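Biseron Trackside Scanner: Review for Short-Track Spectators

The Biseron Trackside is a handheld radio scanner sold to spectators who wish to follow team and race control communications during stock car and truck events. This review covers the standard model, supplied with one headset, a belt clip and a charging cradle. The unit was used over six race meetings, four of them at the half-mile oval at Trosterby and two at the Sedgwick road course.

Setup is straightforward. Frequencies may be entered by hand or loaded from a computer, and the memory holds 336 channels. Each channel can be given a car number and a short driver name, so that the display shows who is speaking. Loading a full entry list by cable took less than a minute. Entering the same list by hand is slow, and the keys are small for anyone wearing gloves.

Reception at Trosterby was very good. Spotter calls remained clear from the top row of the main grandstand, including under green with the full field on track. At Sedgwick, where the far side of the course drops behind a wooded hill, some transmissions faded for several seconds at a time. The longer antenna, sold separately, reduced this but did not remove it.

The scanning speed deserves mention. With 30 channels active, the unit moved quickly enough to catch most short exchanges – a spotter's "clear high" included. The priority setting, which returns to race control whenever that channel is in use, worked without fault during cautions and restarts. It should be switched on before the formation laps, as the menu is awkward to reach with the keypad locked.
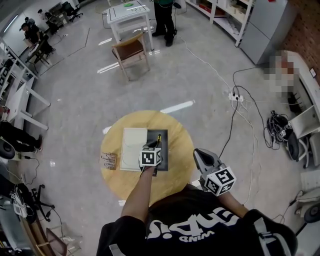
Battery life is adequate for a single feature and its support races, though users attending a full day from first practice should carry a spare. The battery door is stiff and has to be pressed at both corners before it will slide.

The supplied headset is the weakest part of the package. It blocks engine noise reasonably well, but the band is tight and the cord is too short to reach a bag under the seat. The Kunell headset used for comparison was more comfortable over a long race and fits the same socket.

At $488, the Trackside is a considerable purchase for a spectator who attends one or two events a season. Regular ticket holders will find that its reception and labeling justify the price. The reviewer recommends the scanner, with the advice that buyers ask their dealer whether it can be supplied without the headset.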